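News > Elections > Local Results

Last updated: March 3, 2023

Feltwood recount confirms Omerović by 38 votes

The recount in the Feltwood council president race closed with Krum Omerović ahead of the incumbent, Beverley Lambert, by 38 votes. The first count in November had put the margin at 60. Lambert conceded in a written statement and asked her supporters to accept the figure.

The change came almost entirely from the Sondach precinct, where 300 mail ballots were set aside after the reader rejected them for faint marks. Each was examined by a two-person team, one member from each campaign. Ballots on which the team could not agree went to the county clerk, Velimir Kos, whose ruling is final under the county code. Kos upheld 12 objections and dismissed the rest.

Lambert's campaign had also asked for a hand count in the Fikent precinct. The request was denied because it arrived after the filing deadline. Her lawyer, Rocío Moya, said no appeal is planned - the deadline is fixed by statute and the clerk has no power to extend it.

Omerović takes the oath at the next regular meeting. Until then Lambert keeps the chair, but by custom the council does not vote on contracts or appointments during the handover.

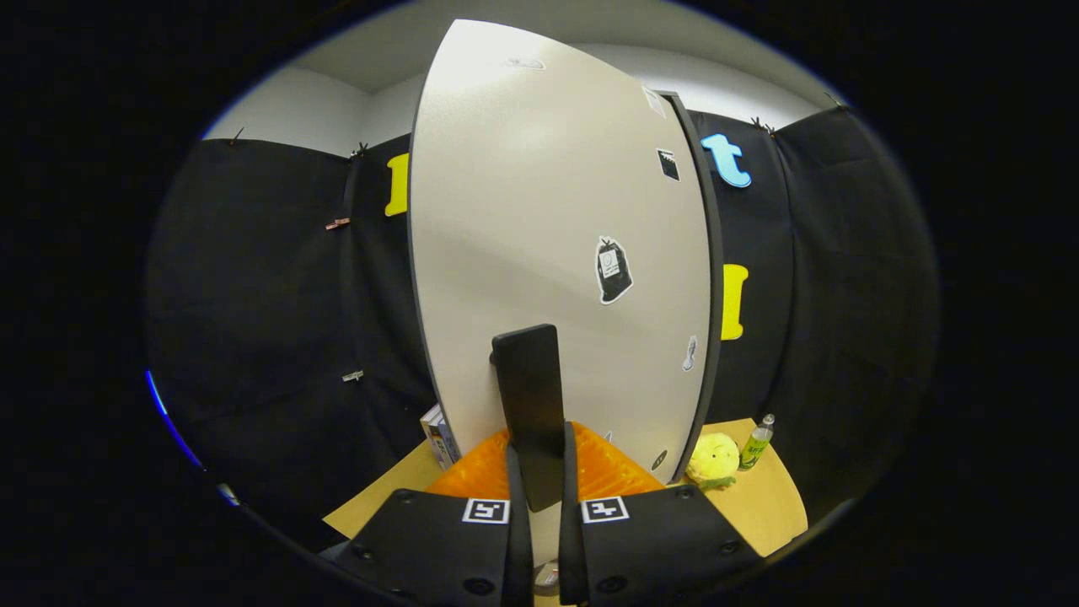

What changes on the council

Omerović gives up his Fikent seat when he is sworn in. The council may fill it by appointment or call a special election. Lamai Srithong, who chairs the rules panel, favors an election and will bring a motion to that effect. The Engström Road rezoning, which passed its first reading by one vote, cannot return for a second reading until the seat is filled.

14 shares | 6 comments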